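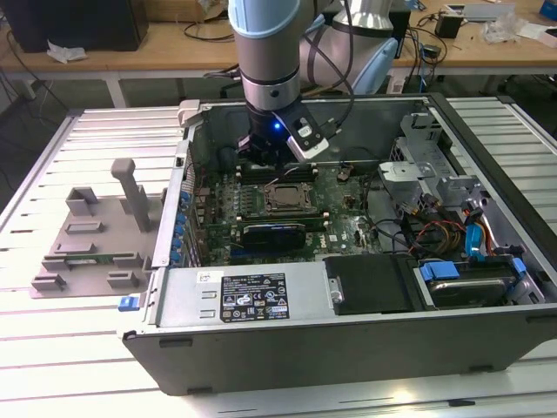

Setting Up Your First Birth Chart in Fimon

Dec 26, 2022
By Aba Amegashie

Welcome to the part of the guide where you finally get to see your own sky! If you have followed the earlier section, Fimon is on your computer and you have signed in with your Vusodico account. Pour yourself something warm and take your time with these steps. A chart is only as good as the birth details you put into it, and most of the puzzled letters I get come down to a wrong hour or a wrong town.

Before you start

Have your birth date, birth time and place of birth next to you, on paper if you can. The time should come from a birth certificate or a hospital record. Mothers are wonderful, but mine swore for years that I arrived at breakfast, and the certificate said the middle of the afternoon – a completely different rising sign, and I had been reading the wrong column of the magazine all that time.

Entering your birth details

1. Open Fimon and choose New Chart from the left-hand menu. A blank form comes up with your account name already filled in.

2. Type the name you would like to see on the chart. You can change it later, so don't fret over whether to use your maiden name or the nickname everybody calls you.

3. Enter your date of birth, with the month first. If you were raised writing the day first, please look twice before moving on.

4. Enter the time exactly as it was written down at the place where you were born. Leave daylight saving alone. Fimon looks up the old clock rules for your town and makes the change by itself.

5. Begin typing the town, then pick it from the list that drops down. If your village is too small to be listed, choose the nearest town in the same time zone.

6. Press Save and Draw. The wheel takes a moment to appear, and a bit longer on an older computer.

Note: If you don't know your birth time, check the box marked Time Unknown. You will still get the Sun and the planets in their signs, but the houses and the rising sign will be left off. The Moon may be close to the edge of a sign on some days, and Fimon will put a small question mark beside it when that happens.

Caution: Please don't guess a birth time just to make the houses show up. Everything you read afterward about money, home and work will be hung on that guess, and you will have no way of telling which parts to trust.

Finding your way around the wheel
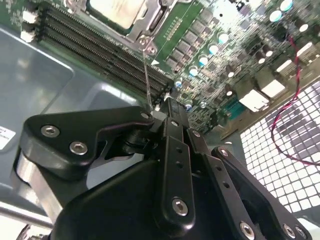

Your wheel opens with everything switched on – signs, houses, planets and all the lines running between them – and I won't pretend it is restful to look at. I tell my beginners to take it one landmark at a time. At first it's all a jumble, until you have picked out one thing, and then another, and then you have your bearings. Do the same with your chart. Find the Sun first, then the Moon, and let the rest wait until you feel at home with those. The View menu lets you hide the lines, and I would do that on the first evening.

7. Click any planet to open its card. The sign is written at the top and the house underneath.

8. If the little symbols are hard on your eyes, open View, choose Text Size and set it to 200 percent. The wheel will run past the edge of a small monitor, but you can drag it about with the mouse.

9. To keep a thought of your own with a planet, click Add Note on its card. A note holds up to 200 characters, so keep it short and save the long musings for your journal.

Choosing a house system

Fimon comes with two house systems. Whole Sign is already selected, and it gives each house one complete sign, which makes for easy reading. The other is Cellden, our own, which draws the houses in unequal sizes and is meant for people who already have some practice. You may find that your Venus has strolled from the second house to the third when you switch over. Nothing has gone wrong with your chart! The planet is in the same sign and at the same degree, and only the house lines have moved.

10. Go to Settings, then Houses, and click the system you want.

11. Press Apply. Any charts you have already saved will be redrawn, and your notes will stay where you put them.

Note: Pick one system and stay with it through at least one full moon cycle. Hopping back and forth is the quickest road to a headache that I know of.

Turning on the Mutiso calendar

The Mutiso calendar sits along the bottom of the screen and shows where the Moon is passing through your own houses, day by day. I look at mine with my morning coffee. If a new moon lands in your second house in May, for instance, you will see a small dark circle over that date along with the word Money, and you might make that the week you sit down with the bank statements.

12. Open Settings, then Calendar, and switch Mutiso on.

13. Choose which chart it should follow. If you have saved one for your husband or your sister as well, take care to choose your own, or you'll spend the month wondering why her moods are in your diary.

14. Set your present town under Where I Live Now. Your birthplace stays with the chart, and your present town is used only for the dates and times in the calendar.

15. Tick the boxes for new moons and full moons. You may leave the smaller events off for now.

Caution: The calendar is there for reflection and a bit of pleasure. Please talk to somebody qualified before you sign for a loan, sell a house or stop taking a medicine, however nicely Jupiter is behaving.

If the wheel comes up blank

Nearly always the town is missing. Open the chart, choose Edit Details, and see whether the place was picked from the list or only typed in. Typed in by itself, it doesn't count. Pick it again, press Save and Draw, and your chart should appear. If it still doesn't, close Fimon, open it again and try once more before writing to us.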